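Water Heating Retrofit: Results From the First Winter

The building services group has finished its review of the hot water retrofit at the Tuvano apartments. The property has 134 units on a single recirculating loop. Until last fall the loop ran at full flow day and night, fed by two gas boilers installed with the original building.

The retrofit replaced one boiler with a Bivent heat pump and added a 400-gallon storage tank. The second boiler was kept as backup and now starts only when the tank outlet drops below its set point. Paltex supplied the mixing valve and the balancing valves on the six risers.

Gas use for water heating in February was 1,829 therms, against 3,040 therms in the same month a year earlier. Both figures come from the submeter on the boiler room supply and have not been adjusted for occupancy, which changed very little. Electric use rose, as expected, and will be reported separately once the utility corrects an error in the January bill.

Two problems came up. The return temperature on the north riser stayed low for most of the first month, and tenants on the upper floors reported long waits at the tap before 7 a.m. Pilar Gaete traced this to a balancing valve left at its shipping position.

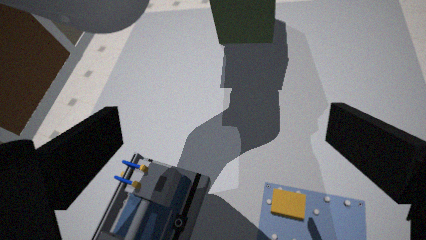 After the valve was reset, the return temperature matched the other risers within a day. The second problem was short cycling of the heat pump overnight – the tank sensor had been mounted too close to the cold inlet. It was moved to the middle port and the control deadband was widened by four degrees.

The same layout is planned for the Kpodo building, with a larger tank. Riser settings will be recorded at startup and checked again after two weeks.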